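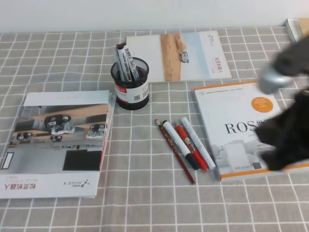 Gripper stops with force error when closing on a marker

Asked by Constanza Toledo

We have an arm putting pens and markers into a mesh holder. Since we swapped the finger pads, it closes on a marker, lifts it a little, then faults with code 2284 and opens. The marker drops on the table. The thin pencil never triggers it. I have power cycled 3 times and reloaded the Zalik controller settings. Same result.

Answer by Costel Hodžić (accepted)

New pads are usually thicker, so the fingers meet the marker before the controller expects contact. It reads that as a jam. Rerun the finger zero with nothing between the pads, then set the closing width again for each object. Hit the e-stop before you put your hand in to check pad alignment. Ours has closed on a finger after a fault cleared itself.

Answer by Lautaro Lucero

Lower the closing speed. I run mine at 200 and don't see this.

Answer by Ohemaa Kwofie

Could be the cable. Mine was.

Comments

Constanza Toledo: Zeroing fixed it. One pad was also on crooked.

Constanza Zúñiga: 200 what? The units changed between versions 2 and 3.

Lautaro Lucero: Whatever the default is, I never touched it.

Filed under: Robot arms > Grippers > Faults and error codes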